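The Flunley Picnic Roll, Large
Cutlery and napkin roll in waxed canvas, with 21 pockets 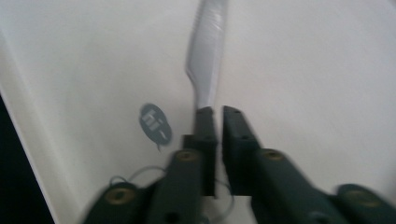 We started making the Picnic Roll for people who like to eat outdoors and are tired of digging through the bottom of a tote bag for a fork. It is a long piece of waxed canvas with a row of stitched pockets, a fold-over flap and a tie, and it has been in our little catalog longer than almost anything else we sell. You can fill it with the good flatware from your kitchen drawer, and plenty of our customers do, but it's just as happy with the plain stuff. A white plastic knife with a gentle curve near its base, where it narrows into a neck, is the sort of thing we had in mind when we drew the narrow pockets, and so is your grandmother's butter spreader. The flap folds down far enough to cover the tips of both, and the whole thing rolls up into a bundle you can carry under one arm along with a loaf of bread.

The Large is the size we recommend if you usually feed more than a couple of people. If it's mostly the two of you on a bench by the water, have a look at the Small, which has the same flap and the same tie and takes up a good deal less room in the basket.

What it's made of

The outside is a mid-weight cotton canvas that we buy already waxed from the Agudelo mill. It comes to us a little stiff, and yours will be a little stiff too when you open the box. Please don't worry about that! Roll it and unroll it a few times while you're watching something on TV, and the canvas will start to relax. After a summer of use it gets soft creases and lighter patches along the folds, and most of us here think it looks better that way than it does new.

The lining is unwaxed cotton twill, in oatmeal for all the outside colors except Brick, which gets a dark gray. We tried waxing the inside too, years ago, and found that crumbs stuck to it and the napkins picked up a smell. So the inside is plain, and you can wipe it out or shake it over the grass.

The tie is a flat cotton tape, stitched into the side seam and then stitched again across the end. We used to have a leather strap with a buckle. It was handsome, and we still get letters about it, but the buckle scratched people's tables and the leather didn't care for being left in a damp basket. The tape is easier to live with. If you have one of the old buckle rolls and love it, keep it, and write to us if the strap ever goes – we still have a small box of the buckles.

The pockets

There are 21 pockets across the Large. Most are the narrow kind, for knives, forks and teaspoons. The wider ones at the left end are for serving spoons, a corkscrew, a folding pocketknife, a pie server, or whatever your family can't have a picnic without (ours is a jar lifter, which makes no sense at all and comes along every time). The tops of the pockets are bound in the same tape as the tie, so a serrated blade won't chew through the edge as you slide it in and out.

Behind the pockets there is one long sleeve that runs the full width of the roll. It's meant for napkins, laid flat. Cloth napkins folded in thirds fit nicely, and a few of them give the roll a bit of padding, which keeps everything from clinking on a bumpy road. You can also slip a thin cutting board in there, provided it's narrow enough to let you roll the rest around it.

A word on loading. Put forks and spoons in handle down, so you can see what you're reaching for. Sharp knives should go in blade down, and a cork on the tip is a good idea for anything with a real point on it. Leave a pocket empty here and there if your handles are chunky. The roll will close with every pocket full, but with thick handles it turns into something the size of a sleeping bag, and you will have to be firm with the tie.

Colors

Moss, Brick, Navy and Sand. Moss has been the favorite since we began. Sand shows grass stains and berry juice, so we suggest it for tidy people or for those who don't mind. The waxed finish makes every color look a touch darker in the shade than it does in the sun, and each batch of canvas varies a little, so if you're ordering a pair as a wedding gift please order them together and we'll cut them from the same bolt.

Care

Please don't put the roll in the washing machine, and please don't put it in the dryer either, where the wax will end up all over the drum and on the next three loads of your shirts. Brush off dried mud with a stiff brush. For anything else, use cold water and a sponge, then hang it up open until it's dry right through. If you've rolled it up with wet forks inside, which all of us have done after a long afternoon, take everything out when you get home and leave the roll open over the back of a chair overnight.

When the canvas starts to look thirsty, rub a thin coat of Tasen wax dressing into the outside with a rag and go over it with a hair dryer on low. One tin lasts for years. We carry it on the care page, along with the stiff brush. Keep the dressing off the lining and off the tie, where it only makes the knot slippery.

What fits in it, and what doesn't

Ordinary dinner forks and table knives all fit, and so do most steak knives. Long bread knives stick out past the flap and shouldn't be carried this way. Barbecue tongs are too long as well. If you cook outside a lot and need to carry tongs, a spatula and a basting brush, the Beretti Grill Wrap is the one to get. It's made of the same canvas with fewer, deeper pockets, and the two rolls sit side by side very nicely in our big hamper.

Disposable cutlery is lighter and a bit shorter than metal, and it can slide down so far that little fingers have trouble getting it out. For that we suggest putting two or three of the same kind together in each pocket. It makes handing them around quicker too, and the pockets have plenty of give. Some of our customers keep one roll loaded like this in the trunk of the car from spring until September, with paper napkins in the sleeve, and never think about it until somebody suggests stopping for a roast chicken.

How they're made

All of our rolls are cut and sewn in the Flunley workroom, upstairs from the shop. We made our first batch for a local fair, and they were, to be frank, a bit crooked. Last year we sewed 2,000 of them in all sizes, and they're a good deal straighter. Of those, 400 were the Large in Moss, so if you see one on the next blanket over, say hello. We sew in batches, and now and then a color runs out while we wait for canvas. When that happens the order button changes to a waiting list, and we'll send you a note as soon as yours is back on the shelf.

Repairs

If a seam opens up, send the roll back to us clean and empty and we'll fix it at no charge, however old it is. We can replace the tie and patch small holes, too. Patches are done in whatever canvas we have on the table, so a Navy roll may come home with a Brick patch unless you ask us to match it. Do check the wide pockets before you mail it. We have a drawer full of corkscrews waiting to be claimed.

Price and ordering

Picnic Roll, Large: $74
Colors: Moss, Brick, Navy, Sand
Flatware and napkins not included
Gift wrap available at checkout, in brown paper with cotton string
Initials can be stitched on the flap, up to three letters. Please allow extra time, and note that we can't take back a roll once it has been initialed.

Returns are fine on any roll that hasn't been used or initialed. Orders placed before noon usually leave the shop the same afternoon.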